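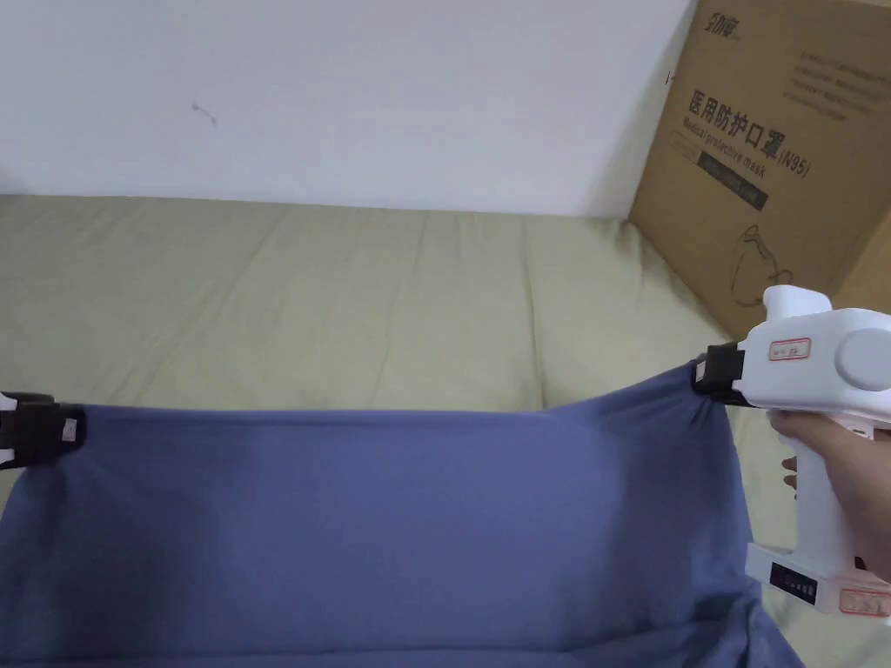 Blue cloth stretched between two black clips, the right-hand one fitted to a white hand-held gripper.

News > Press releases > Software

NALLICO RELEASES HABERKORN 5, CLOTH PLANNING SOFTWARE FOR TWO-ARM ROBOTS

New planner, new corner tracker, one file format. Available to existing licence holders from October.

LARNORWOOD — Nallico has released Haberkorn 5, the new version of its planning and perception software for robots that handle clothes, towels and bed linen. It takes recordings made with hand-held grippers, turns them into training data, and runs the resulting plan on a pair of arms. Same package from start to finish. Customers on version 4 have had to use separate tools for the recording side and the running side and move files between them by hand, and most of them have told us what they think of that.

The release covers planning, perception, the recording tools and the controller link. Details of each below. Full notes are on the support site for anyone with a login.

Planning

The big change. Earlier versions of Haberkorn planned a fold as a fixed list of moves: pick here, lift, carry, put down there. Good enough for a tea towel. For a T-shirt it falls over quickly, as the shirt never hangs the same way twice and the list has no idea what to do about it.

Version 5 plans in short stretches and checks the cloth between each one. If the top edge has sagged, the planner asks for more tension before it carries on. If a corner has slipped, it goes back for the corner. The operator can set how fussy it should be, from a slider in the job settings. Fussy is slower. On a flat pillowcase you won't want it at all.

Tension is now handled as its own thing. Two grippers pulling a top edge apart need to pull evenly, and they need to stop before the hem stretches. In version 4 this was a single number typed into a box. In version 5 it is learned from the recordings along with everything else, with an upper limit set by the customer which the planner can't go past.

There is also a proper undo. The planner keeps the last known good state of the garment and can lay it down, let go and start from there. Testers asked for this more than anything else on the list.

Perception

The corner tracker has been rewritten from scratch. The old one looked for corners and sleeve ends in each picture separately, then tried to join the dots. The new one follows them over time, so a corner hidden inside a gripper's jaws is still counted as a corner and its position is carried forward until it comes back into view.

Other changes to perception:

- Cloth and background are now separated by shape as well as colour. A muted blue shirt on a muted green sheet was a weak spot in version 4. So was white on white, and that one is better but not finished, see known problems below.
- Wrinkles in the surface under the garment are no longer picked up as garment edges. Mattresses, sofas and padded tables can all be used as work surfaces without a board on top.
- Printed boxes, labels and other lettering near the work area are ignored by default. Can be switched back on for sites which sort by label.
- Hands are masked out of recordings before training. The mask can be checked and corrected in the viewer.

The tracker was trained on 3586 recorded folds, all made by people holding grippers, on beds, sofas and tables in ordinary rooms. No studio lighting was used. A further 334 folds were kept back and used only for testing, and the test set has been frozen so that later versions can be compared like for like.

Recording tools

The recorder now starts both grippers and the head camera from one button. Clocks are matched at the start and checked again at the end, and if they have drifted apart the take is flagged in red in the list. Previously the drift only showed up at training time, by which point the person who made the recording had often gone home.

Takes can be trimmed, split and tagged in the viewer. Tags are free text. We did try a fixed list, it lasted a fortnight.

A new quality check runs as soon as a take ends and gives a short plain message: corner lost, view blocked, cloth out of sight, or fine. It takes a few seconds on a normal laptop. Takes that fail are kept unless the user deletes them, as a failed fold can still be useful for teaching the planner to recover.

The recorder doesn't care which brand of gripper is used provided it reports jaw opening and position. A settings file for a new gripper model can be written in an afternoon and there is a worked one in the docs to copy from.

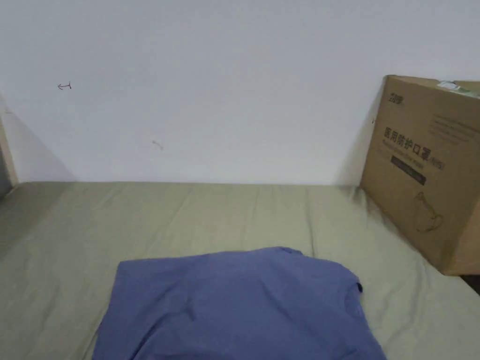
Olstead asked us to put its own view in, good and bad, so that follows. The new planner is the first version it has been willing to leave running over a lunch break, and the undo has saved it more time than the faster tracking has. It also says the slider for fussiness is badly named, that the red flag in the take list is too easy to miss on a small screen, and that moving its old recordings across took longer than the guide had led it to expect. It would like the guide rewritten before anyone else trys it. Its remaining gripe is sleeves. A sleeve folded under the body of the shirt is still read as a plain edge more often than it would like, and it has had to record extra takes to get round this.

Nallico accepts all four points. The slider will be renamed in the first update. The migration guide is being rewritten now.

Controller link

Haberkorn 5 talks to the arm controller over a new link that sends short plans ahead of time in place of single positions. Movement is smoother and the arms no longer pause at each waypoint. If the link drops, the arms finish the stretch they are on, hold the cloth and wait. They don't let go. This is a change from version 4, where the jaws opened on a lost connection, and customers who relied on the old behavior should read the safety notes before upgrading. The old setting is still there, under Advanced.

A dry-run mode sends the plan to a viewer and moves nothing. Recommended for any first job on a new garment type.

File format

One format for recordings, training sets and plans. Older files can be read in and converted, old versions cannot read the new ones. The converter handles batches and writes a log of anything it could not carry over, mostly custom tags and hand-drawn masks. In our own move we converted some 2000 older takes and went through the log by hand afterwards, so we know it's dull work. Allow time for it.

The format is documented in full and customers are free to write their own tools against it. No licence needed for that.

Known problems

Listed here becuase people will find them anyway.

White garments on white surfaces: corners are found but the far edge can be lost in strong side light. Close the blind or put a coloured sheet down.

Tucked sleeves: as above. Being worked on.

Very thin fabrics, linings especially: the tension step can be too timid and the planner will sit there asking for more pull. Lower the fussiness setting for now.

Buttons and zips: treated as part of the surface. Haberkorn doesn't do up buttons and there are no plans for it to.

Undo: does not work across two garments. If the arms have picked up a second item by mistake, stop the job and clear the surface by hand.

Price and availability

Free to licence holders with a current support contract. Download opens in October, at 9am, from the usual page. Customers with lapsed support should write to the Larnorwood office and we'll sort out a price for the upgrade alone — no need to buy the whole thing again.

University and college labs can use the recorder and viewer at no cost. The planner needs a licence, at the academic rate, and the controller link comes with it.

Version 4 will go on getting fixes for safety faults only. No new features. No end date set yet, and we will give fair warning when there is one.

About Nallico

Nallico makes planning and perception software for robots that work with soft materials. The company is based in Larnorwood, where Haberkorn is written, tested and supported by the same team. It does not make arms or grippers.

Press and licence enquiries: Nallico press office, Larnorwood. Demonstrations on request, bring your own shirts if you want to see it on something awkward.

ENDS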